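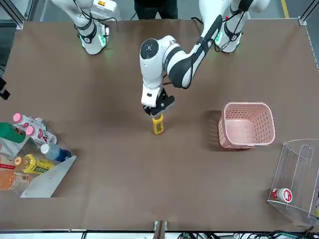

Elżbieta Marciniak writes that her kitchen table in Tavcombe rocks every time she leans on it to do her homework, and she wants to know why it does that when all four legs were cut to the same length.

Four legs of the same length are a good start, but a table also needs a flat floor. Most floors are not flat. They look flat, but floorboards bend a little, tiles are set a little high or low, and old houses sink more on one side than the other. A table can rock if one leg is higher or lower than it should be by the thickness of a few sheets of paper.

Why three legs never rock

Try standing a stool with three legs on bumpy grass. It may lean to one side, but it will not rock. You can set it on gravel, or with one foot on a doormat, and all three feet will still touch.

Three feet that are not in a straight line always fit one flat surface. Think of the tips of your thumb and two fingers. Hold them apart and lower a book onto them, and the book will rest on all three, even if it is tilted. Now add a fourth fingertip. The book rests on three of them, and the fourth is often a little too low to reach.

A table with four legs does the same thing. It stands on three feet, and the last one hangs just above the floor. When you lean on that corner, the foot comes down and the one across from it lifts up. Let go and it may tip back again. That is the rocking Elżbieta feels.

Farmers used to sit on three-legged stools to milk cows. Barn floors were rough, and the stool had to be steady wherever it was put down.

So why do tables have four?

A table with three legs does not rock, but it can fall over more easily. Imagine lines drawn on the floor from foot to foot. As long as the weight stays over the shape inside the lines, the table stays up. With three feet the shape is a triangle. A square tabletop has corners that stick out far past a triangle, and if you push down hard on one of them the table may tip. Four feet make a square or a rectangle, and the corners are held up much better. Most people would take a small wobble over soup on the floor.

Wood moves too

Wood takes in water from damp air and swells, mostly across the grain. In dry air it shrinks. A wooden table that was steady in summer may start to rock in November, when the heat has been on for a while and the air indoors is dry. Loose screws can cause it as well.

Ways to stop the wobble

Fold a piece of paper and slide it under the foot that does not touch. Ordinary printer paper is thin, and 100 sheets make a stack as thick as a finger, so you can get the height just right by folding it one more time or one less.

Some tables have feet that screw in and out. Turn the loose one until it meets the floor. Washing machines have feet like these, and a grown-up can show you.

You can also turn the table. If it is square, its legs are the same length, and the floor has only gentle bumps, there is a position somewhere within a quarter turn where all four feet touch. Mathematicians have proved this. It does not work if the floor has a sudden step in it, such as a raised tile - and you may end up with the table at a strange angle to the wall.

Try it yourself

You need a square of stiff cardboard, four corks of the same size, and some glue. Glue a cork under each corner and leave it to dry. Put your table on a smooth shelf, then on a rug, then on a path outside. Press each corner gently. Then take off two corks from one side, glue one of them back in the middle of that side, and go around again.

Elżbieta, check the screws first. Then try the paper.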